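Section 4: Clipping and Hanging Chores

Can a pair of arms do your household chores yet? Some of them, yes — and clipping things to a cord is the one we get most excited about. It's a small job with a lot packed into it: a thin cord that sags, a spring that pushes back, and a part you can lose under a finger. The Sorard task pack for Relus arms ships with 54 practice chores, and this one is a great place to start.

Before you begin

Finish the homing steps in Section 3. Load the Mok profile called "soft line" and set the grip limit to 188. Keep your hands out of the shared area while either arm is powered.

CAUTION: Do not raise the grip limit above 251 for plastic clips. The spring can let go suddenly.

Steps

1. Lay out the cord with a little slack. A tight cord springs away when a finger touches it.

2. Start with one clip. Add more once you've had ten clean runs in a row.

3. Press Teach and guide the first arm until it holds the cord steady. Save the pose.

4. Bring the second arm in low, with one finger on each side of the clip. Go slowly here — the last inch is where most runs are won or lost.

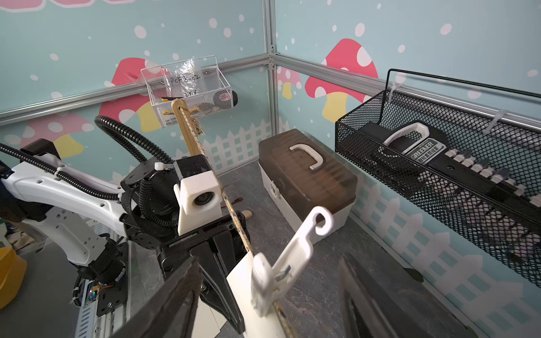
5. Close the fingers in short steps until the clip's spring starts to give. Save the pose.

6. Press Run and watch the whole cycle with a hand near the stop button.

NOTE: Expect misses! Our test bench needed more than 600 tries before we trusted the arms to work through lunch. Folding a fitted sheet is still beyond them, but we're hopeful.

If the cord slips, lower the speed before you touch the grip setting.

Related sections
Section 3: Homing and Safe Zones
Section 5: Sorting Small Parts
Section 6: Wiping Flat Surfaces
Urnemik Cable Guide

© 2025 Relus. Contact support | Back to top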